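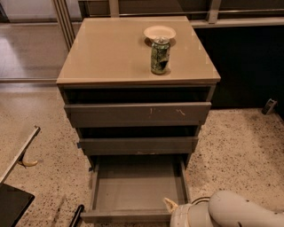 Why would anybody leave a drawer open when it takes a second to shut it, one reader of our January draft wanted to know, and was it worth a whole section of a paper?

Well, I think so! I've been going on about drawers ever since the Gania flats study, and the comment did at least make me go back and write this part properly. In the draft I had lumped everything into "open" and "shut", which I now think was lazy of me. A drawer can be open by a finger's width or by nearly its whole depth, and those are very different things to live with (ask my shins).

Figure 3. A three-drawer cabinet with its drawers pulled out to different degrees, the bottom one furthest. A lidded jar and a white paper plate are on top.

Take the cabinet in Figure 3. Under the old scheme it would have gone down as "open" three times over and we'd have moved on. Under the new one each drawer gets its own score, from 0 for fully shut to 4 for pulled out as far as it will go, and the bottom drawer plainly scores higher than the two above it. I also note whether I can see what's inside. In the bottom drawer I can, and it's empty. For the two above I wouldn't like to say, so they're marked "contents unknown", and I'd much sooner have a gap in the table than a guess.

Then there's the top. We score it separately, and I fought for this one, as the top of a low cabinet is where things get put down on the way to somewhere else. A jar and a plate count as "light use" on our sheet. It seems a bit mad to me that you can have a completely empty drawer and still keep your things on the lid, so to speak, but the Uvilent pilot was full of cabinets like that and my own hall is no better.

Across the Bomitz survey we scored 1,146 drawers in 300 homes, and 715 of them were shut. Of the rest, 11 had to be left out altogether: the sheets gave two different scores for the same drawer and I couldn't tell which was meant. I haven't tried to patch them up.

One more thing about wear. We tick a box for scuffs or scratches on the drawer fronts, and the upper front in Figure 3 gets its tick, with a few pale marks across the middle and right. I'm wary of reading much into it. The Fekete checklist treats scuffing as a sign of heavy use, but a front can get knocked by a hoover or a house move just as easily, so we report the ticks in the next table and leave them out of the openness score.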